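Notes and part list for the desktop tower bench, kept in one file so that everybody at Tamham works from the same page. Please read the section "Before you open a case" even if you have opened many cases already.

# Tamham tower bench - memory and drive service

This folder has the written material for the tower service work at the Tamham workshop. The towers come to us from offices and from two schools, and most of them need the same small jobs: change the memory, check the drive, clean the dust, close the case again. The folder does not include operating system images. Those are in the Fokska folder and have their own README.

Last full revision: 12th February. The section on drive clips is older, from January, and I did not change it.

## What is in the folder

| File | Content |
|---|---|
| `README.md` | this text |
| `parts.csv` | memory sticks, drives and clips, one line for each part |
| `towers.csv` | one line for each tower, with its shelf number |
| `labels/` | print sheets for the shelf labels |
| `photos/` | bench photos, sorted by model |
| `old/` | lists from the previous store room, do not edit |

`parts.csv` has 430 lines. `towers.csv` has 82 lines. If you add a tower, please also add its parts the same day, because later it is very difficult to know which stick came from which machine.

## Fields in `parts.csv`

- `part_id` - our own number, written on the bag and never on the part
- `kind` - `ram`, `hdd`, `ssd`, `clip`, `cable` or `other`
- `source` - shelf number of the tower, or the word `bought`
- `size` - as printed on the part; leave empty if the print is not readable
- `state` - `untested`, `good`, `bad` or `doubt`
- `note` - free text, English please

The value `doubt` is for a part which passed one time and failed one time. Do not change `doubt` to `good` after only one more pass. Aoife Kavanagh decides on these, and she writes her initials in `note`.

## Before you open a case

1. Shut down, switch off, pull out the power cord. Then press the power button one time and wait a little.
2. Lay the tower on its side on the Dudberg mat, with the removable panel up.
3. Connect the wrist strap to bare metal of the case. Paint does not conduct well.
4. Take a photo of the inside before you touch any cable.

Point 4 is the one which people forget. The cables can go back in several ways and some of them press on the drive bay when the panel is closed.

## Orientation in the Dell towers

When the case lies open, first find the power supply and the drive bay, and take your direction from them. Blue is a good guide in this model: the expansion slot retainers, the latch by the power supply and the drive clips are all blue.
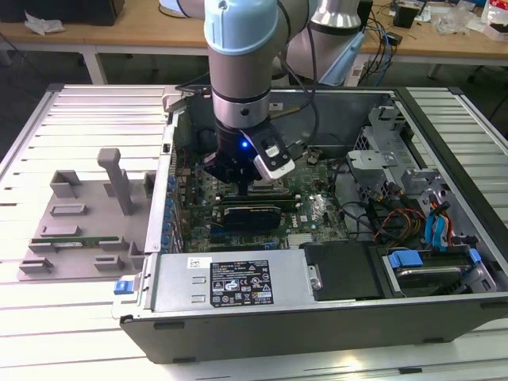 *Dell tower, open on its side. Power supply along the bottom, silver hard drive with blue clips to the right, green RAM stick in the fixture plate at left.*

The memory slots are near the center of the board. The graphics card is also in the middle, so take care with your sleeve and your tools when you reach for the sticks. If the card is in your way, take it out and put it in its own bag. Do not bend it to the side to win space.

## Changing memory

Open the latches at the slot ends before you pull. Hold the stick by its short edges and lift it straight up. Fingers stay away from the gold contacts, also with gloves.

A stick which is out of the machine goes in a slot of the fixture plate or in an antistatic bag, and it does not lie on the mat. The gray plate is 3D-printed, and we have the drawing if one breaks. Please do not widen the slots with a file.

To put a stick in, compare the notch with the key in the slot first. Then press on both ends with the same force until the latches close. If only one latch closes, take the stick out and begin again.

## Drive clips (text from January)

The clips hold the drive from the two sides. Press both toward the middle and slide the drive out. Unplug the SATA cable by its connector - never by the cable itself. Clips without a drive are kept together in pairs, with one line in `parts.csv` for each pair.

## Known problems in the lists

- 14 lines in `parts.csv` have a `source` which does not exist in `towers.csv`. They are from the old store room and I could not repair them.
- The Ó Ceallaigh delivery was entered with shelf numbers in capital letters. Search without case.
- Some sizes are written as "2,000" and some as "2000". Both mean gigabytes. Use the form without comma for new lines.

## Changes

Send corrections to Aoife, or edit the file and write one line in `note`. Please do not sort `parts.csv` by size and save it - the order is the order of arrival, and the shelf labels are printed from it.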